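From: Signe Kirkegaard
To: Stiltunar list
Date: 9 June 2026
Subject: Re: Dining room color, and the table question

Dear all, and dear Jytte especially,

I meant to answer this on Sunday and then my sister came by with rhubarb, and you know how that goes.

Jytte Sveinbjörnsson wrote:
> We have finally moved into the old place on Esteban Street and the
> dining room is magnolia from top to bottom. I would love something
> deep, maybe a blue green, but my husband says it will be like eating
> in a cave. The room faces north. We also have my grandmother's
> table, which is wood and very heavy, and I don't know whether to
> leave it as it is or paint it too. Has anyone here been brave?
>
> Jytte

Well, I have been brave twice, and only sorry once! My first try was a dark bottle green in October, when I had no idea how little daylight I would be getting, and by the new year I was carrying my coffee into the hall to drink it. The second time I went for teal, and I have been happy with it ever since. A north room is never going to be sunny, so you may as well let it be cozy, and in the evening with the lamps on it is a lovely place to sit too long over supper.

Some thoughts, in no special order:

1. Samples
Please don't trust the little cards. Buy the small pots and paint big pieces of lining paper, then move them around the room for a week. I used Cercombe for mine, and the one I nearly picked from the card looked like a hospital corridor once it was on the wall.

2. The ceiling
Everyone will tell you white. I took the color right over, a shade darker than the walls, and I like it so much that I did the landing the same way (my brother still hasn't forgiven me). If you do this, keep the floor pale. Teal with a gray-white floor and a wooden table is a combination I would happily live with for the rest of my life.

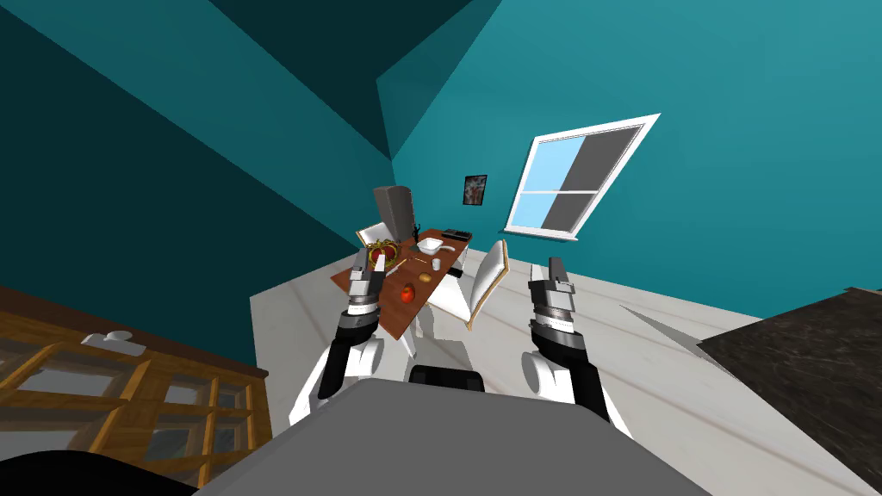 3. Your grandmother's table
Leave it alone, dear, at least for a year. You can always paint it later, and getting paint back off is a miserable job. I did four chairs with Gomau stripper one summer and my hands have never been so sore. A good clean and some wax may be all it wants.

4. Your husband
Feed him well the first night after it's painted, and light some candles.

Do write and tell us what you choose. And if anyone still has the long ladder, could I have it back before the weekend?

Warmly,
Signe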